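Search articles Go

What Is an Offensive Line?
By Ok-hee Han

In football, the offensive line is a row of five players. The middle player is the center. The two beside the center are guards, and the two on the ends are tackles. Their main job is blocking - keeping defenders away from the player with the ball.

Before each play, both teams line up facing each other. The strip between them, as long as the ball, is called the neutral zone. Only the center may reach into it before the snap.

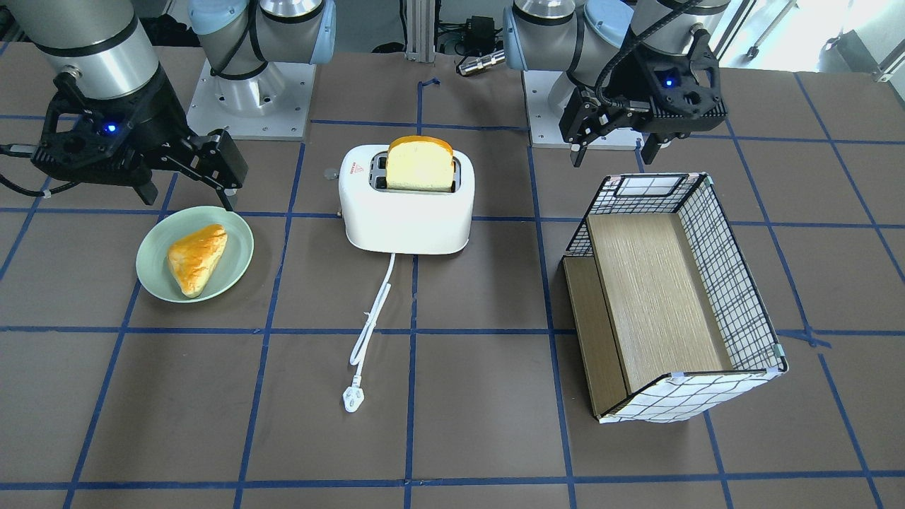
A guard often has to move sideways and still stay the right distance from the center. Coaches teach this with squares. Strips of tape, like the blue ones crossing the brown tabletop, can mark a floor the same way. Each player starts in one square and steps into the next on the coach's signal. Feet stay apart and knees stay bent.

A blocker may push with open hands. Grabbing a defender and holding on is a foul called holding.

Last updated 9/16/24

Related
What Does a Center Do?
Why Footballs Are Not Round
Stindgate Youth League: August Practice Rules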